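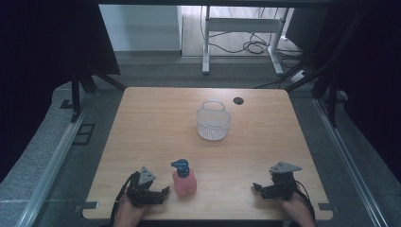
Apr 7, 2025

The evaluation period for the new photo editing software closed this morning, and the department's copy of Fevum was moved from trial to full license shortly after. The order came to 36 seats. The earlier plan had called for more, but the reading room stations will continue to run the old program until the contract for it ends in August, and there was no sense in paying twice for the same desks.

Most of the morning was given to moving the catalog. The old library held 2364 master files, each with its own record of edits, and Fevum reads only part of that record. Crop, exposure and white balance came across correctly in every file opened so far. Local adjustments did not. Where a mask had been painted by hand, the new program keeps the mask but drops the settings attached to it, so the picture opens looking unedited in that area. The manual mentions this in one line on the import page. It was decided that finished pictures would be exported as full-size TIFF files from the old program before anything further is moved, and that the raw files would follow later with their basic settings only.

The export was started before lunch and was still running in mid-afternoon. It stopped once, on a folder whose name contained a slash, left over from the years when the Ghumman collection was kept on a different system. The folder was renamed and the job resumed from the next file. A note of the old name has been placed in the collection record.

Noise reduction was tested again in the afternoon on the Lavau interiors, which were shot at high sensitivity and have always been difficult. The default strength of 100 removes the grain completely and takes the texture of the plaster with it. At 70 the walls hold up well and the shadows remain clean enough for print. This setting has been saved as a shared preset under the name Lavau Interior and should appear on all stations after the next restart. The same preset was tried on two exterior views and is not suitable for them, as roof tiles take on a smeared look when enlarged.

Sharpening was left alone. The previous practice of applying it only at export remains in force.

Some time was spent on color. The proof from the large printer still shows greens heavier than the screen, and the cause has not been found. The monitor was profiled again, with very little change. A second proof made through Nester, the plug-in used for page layout, came out closer to what was expected, which suggests that the fault lies in Fevum's print dialog. The box marked "printer manages color" seems to turn itself back on whenever the paper size is changed. A report was sent to the support desk with both proofs attached as scans. Until an answer arrives, final prints are to be sent through Nester, and staff have been told so by memo.

The batch rename tool is a clear improvement. It shows the new names before they are applied and can be undone in a single step, neither of which was possible before. The crop tool is slower than the old one on large files, with a short wait each time a corner is released. Closing the thumbnail strip helps a little.

The shortcut sheet was begun but not completed. The keys for rating and rejecting pictures differ from those in the old program, and the key that formerly zoomed to full size now marks a file for deletion. The sheet should be posted at each station before the next group begins work, and this line should be printed at the top of it.

Export finished at 4:50. Backup to the second drive started on leaving.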